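Wallpapering a pantry with a big repeat - worth it?
4 min read

hamdiafikre
Okay, I have finally decided to paper the inside of my pantry and I am way too excited about it. It's a tiny closet off the kitchen, three walls and a door, and I've wanted fruit in there ever since I saw my aunt's place as a kid. Apples, pears, whatever, as long as it's loud! 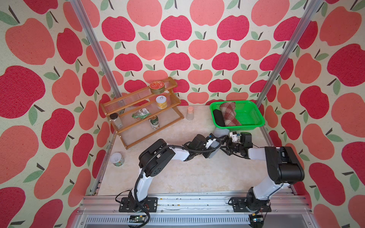
The walls are old plaster, painted a sort of hospital green by whoever had the house before me. I've got the shelves out and the holes filled. What I can't settle is how much paper to buy. The one I love is from Birkett and the pattern repeat is huge, and the calculator on their site says 2 rolls. My neighbor says the calculator is dreaming. Rolls are 43 dollars each, so I'd like to get this right the first time. Also, do I need to prime over the green?

pastepot
YES to fruit in the pantry. Small rooms are where you get to go nuts.

Buy 3. With a big repeat you lose a chunk off the top or bottom of every single strip getting the match to line up, and those calculators mostly just divide the wall area by the roll area. Check that the batch numbers are the same on all of them before you open anything. I once hung half a hallway before I noticed the second roll was a shade warmer, and it still bugs me.

Prime, yes. Pale backgrounds let dark paint ghost through.

gluegunmarge
I'm going to disagree a little on the three rolls. If it's really closet sized, measure your drops first. Wall height plus one full repeat, then see how many of those you get from a roll. I did a powder room with a giant lemon print and had nearly a whole roll left, which is now lining every drawer I own (no regrets, they look fantastic).

Prime though, definitely. And size the plaster if the primer isn't made for wallpaper.

oldhouse_dan
Am I the only one who thinks a big print in a closet is a waste? You put the shelves back, you fill them with cereal boxes, and all you see is a stem and half a leaf. I'd go with a small all-over pattern and spend the difference on decent lights.

pastepot
Dan, you said the same thing about my stairwell and then you asked me for the name of the paper!

oldhouse_dan
The stairwell was nice. A stairwell isn't full of cereal.

hamdiafikre
Ha, I hear you on the cereal, but the shelves are only going on the one side and the back wall stays mostly open. I open that door twenty times a day. I want to be greeted by fruit.

Marge, I measured my drops like you said and I come out just barely over two rolls, so three it is. Annoying, but at least I'll have drawer liners too. Next question: where do I start? Middle of the back wall, or a corner?

gluegunmarge
Back wall, centered, and work out toward the door on both sides. Your mismatch ends up above the door where you'd have to stand inside and turn around to find it. Hang a plumb line for the first strip and believe the line, even when your eye says otherwise. Closet corners in old houses are never square.

At the corners, cut the strip so it wraps maybe half an inch onto the next wall, then start the next piece over that, plumbed fresh. Don't try to fold a full width around. It will bubble and you'll say words.

fonicofan88
Jumping in to recommend the Fonico seam roller, the soft one. The hard ones leave shiny tracks on matte paper. I also love the Lonard paste, it gives you a ton of slide time, though it's messy if you overdo it.

pastepot
Lonard is great on paper-backed stuff but I wouldn't use it on non-woven. Too wet for me. Hamdia, which kind is yours?

hamdiafikre
Non-woven, paste the wall. I was going to use the Birkett paste and keep it simple.

pastepot
Perfect, stick with that.

oldhouse_dan
Fine, I'll be useful. Change your knife blade after every strip. A dull one drags the wet paper and you get a fuzzy tear right along the baseboard. And turn the power off before you trim around that light switch.

hamdiafikre
Thank you all so much! Primer goes on tonight and the paper should be here before the end of August. I'm doing the trim in a deep red, and Dan, I'm looking at lights too - so you win a bit.

oldhouse_dan
Post it when the cereal's in.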